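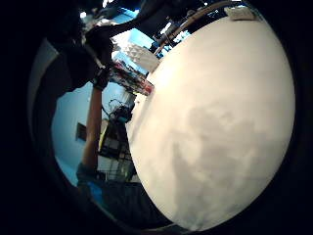 Gripper camera view at close range, with the shelving rack behind.

Workshop tips: comparing hand-held grippers before you buy

Filed under Bench and Shed, April 19, 2018

We had two hand-held gripper tools on the bench for this one, the Brundance and the Drokanau, both with a camera on the tool. The notes below apply to most units of this type.

Set the working distance first. A large pale object held close to a wide lens will take up half the picture and leave little to judge the grip by. Back off until both edges of the object are visible, then mark that distance on the bench with masking tape.

Lock the exposure. Off-white and cream surfaces go to mottled grey on the shaded side, and ceiling lights make it worse. On the Drokanau the lock is a menu setting. On the Brundance it is a switch under the handle, easily bumped with a gloved thumb.

Test with and without gloves. Dark work gloves are fine for the hand but show up as a near-black shape against a bright ceiling. If you plan to review the footage, a mid-grey pair is easier to read.

Use mixed stock for the trial:
Printed cartons, held on the diagonal as well as square
Plain boxes with no print
Something curved and smooth
A thin rod or strip of bamboo

The rod is the useful one. Both tools closed on it, but the Brundance let it rotate. A strip of rubber from an old bicycle tyre, glued to each finger pad, cured most of that. Let the glue set overnight.

Run at least 23 closures per item before changing anything. We did 100 on the carton with each tool. The Drokanau dropped none and the Brundance dropped two, both with a low battery.

Keep loose cable off the top of the rack – coil it and hang it at the end. A cable loop behind the work confuses the Cliller tracking software, which wants a plain wall.

Wipe the finger pads with methylated spirits after each session. Shojaei pads are the exception; use warm soapy water on those and let them air dry.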